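About us

Trirala is a small company which collects examples for robots that learn by imitation. We started in June with two people and one pair of hand-held grippers. Today we are a team of five, and we work in 34 homes.

Our collectors do everyday tasks with the grippers in their own hands. They pick up small things, put them in boxes, fold cloth, close drawers. Every task is recorded, and Anca Enache checks the recording before it goes to the customer. If the fingers lose the object, we keep the example and mark it as a failure.

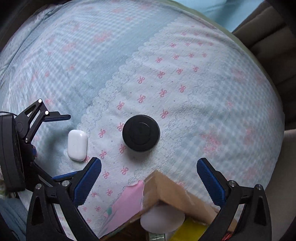
We prefer real homes to a laboratory. A bed is soft, and an object on it does not stay as still as on a table. A collector makes 75 examples in one shift and then changes the objects. Our largest set until now, Vevow, has 517 tasks.

Fikri Nasution trains the new collectors, and Luminița Moldovan speaks with the families who open their doors to us. We are very thankful to them. For questions about our data, or if you want to collect with us, please write to Bogdan Ciobanu at our office in Flundovside.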